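프레스텔론 데스크 곡선형 상판 시리즈

제품 개요
프레스텔론 곡선형 데스크는 상판 가장자리를 곡선으로 가공한 목재 책상이다. 주거 공간과 소규모 사무실 겸용으로 설계했으며, 서랍과 선반을 두지 않은 단일 상판 구조를 기본으로 한다. 상판과 다리는 분리 포장되어 출고되고, 설치 장소에서 조립한다. 색상은 밝은 목재 색 한 가지로 공급한다.

상판
상판 표면은 무광 투명 도장으로 마감한다. 곡선부는 절삭 후 모서리를 둥글게 다듬어 팔이 닿는 부위의 눌림을 줄였다. 도장면은 일반적인 필기와 노트북 사용에 적합하나, 칼이나 송곳을 사용하는 작업에는 별도의 보호판을 깔아야 한다. 목재의 결과 색조는 생산분에 따라 차이가 있으며, 이는 교환 사유에 해당하지 않는다.

다리 및 체결부
다리는 목재이며 상판 하부의 금속 너트에 볼트로 체결한다. 조립용 육각 렌치는 제품에 포함된다. 볼트는 네 다리를 모두 가조립한 다음 대각선 순서로 조인다. 한쪽 다리를 먼저 완전히 조이면 상판이 기울어진 상태로 고정될 수 있다. 설치 2주 후 체결 상태를 다시 확인하고, 이후에는 6개월 간격으로 점검한다.

바닥 조건
라미네이트 마루, 원목 마루, 타일 바닥에 설치할 수 있다. 마루에 설치할 때에는 동봉된 펠트 패드를 다리 밑면에 부착한다. 책상을 옮길 때는 두 사람이 양쪽에서 들어 이동하며, 끌어서 옮기지 않는다. 두꺼운 카펫 위에서는 수평이 맞지 않을 수 있으므로 권장하지 않는다.

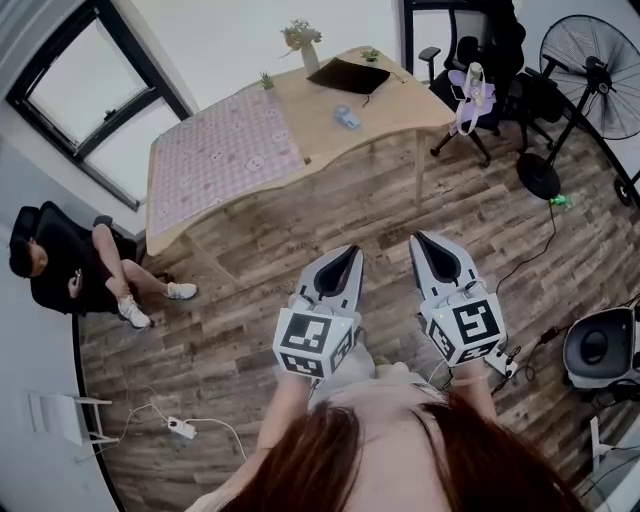 의자는 바퀴형과 고정형 모두 사용 가능하다. 팔걸이가 있는 의자를 상판 아래로 밀어 넣으려면 팔걸이 높이가 상판 하단보다 낮아야 하므로, 구매 전에 보유한 의자의 팔걸이 높이를 측정할 것을 권한다. 스탠드형 선풍기 등 전원 코드가 바닥을 지나는 기기는 의자 바퀴의 이동 범위 밖에 배치한다.

테이블보 및 소품 사용
상판의 일부만 천으로 덮어 사용하는 경우, 덮인 부분과 노출된 부분 사이에 색 차이가 생길 수 있다. 직사광선이 드는 창가에서는 변화가 더 빠르다. 천은 정기적으로 걷어 위치를 바꾸고, 젖은 천은 즉시 제거한다. 고무나 연질 비닐로 된 뒷면은 도장과 반응하여 자국을 남길 수 있으므로 면 또는 폴리에스터 직물을 사용한다.
화분은 물받침과 함께 놓는다. 유약을 바르지 않은 토분은 바닥면으로 수분이 배어 나오므로 방수 받침이 필요하다. 화병은 바닥 굽이 거친 경우 펠트를 붙여 사용한다.

관리
평상시에는 마른 극세사 천으로 닦는다. 오염이 있을 때는 중성세제를 희고 부드러운 천에 묻혀 나뭇결 방향으로 닦은 후 마른 천으로 마무리한다. 알코올, 아세톤, 연마제가 포함된 세정제는 사용하지 않는다. 음료를 흘렸을 때는 문지르지 말고 흡수시켜 제거한다.

선택 품목
게디스 펠트 패드 세트: 다리 교체용, 접착식
룽르앙 면 테이블보: 상판 절반용과 전체용
스칸다리 케이블 클립: 상판 하부 부착형, 도장면 비손상 접착제 사용

부속품은 본체와 별도로 배송되며, 본체 주문 시 함께 신청하면 배송비를 한 번만 부과한다. 케이블 클립은 부착 후 24시간이 지난 다음 하중을 가한다.

보증 및 문의
구조부 보증 기간은 구입일로부터 2년이다. 도장면의 긁힘, 열에 의한 변색, 펠트 패드의 마모는 보증 대상에서 제외한다. 접수 시 주문 번호와 손상 부위 사진을 제출한다. 볼트와 너트는 보증 기간 이후에도 개별 구매할 수 있다.
제품 사양 문의: 타사니 노이판(제품 관리)
대량 주문 및 납품 문의: 반다나 차투르베디(영업)
최종 수정일: 2024년 11월 23일
12월 주문분부터 육각 렌치가 손잡이형으로 변경된다.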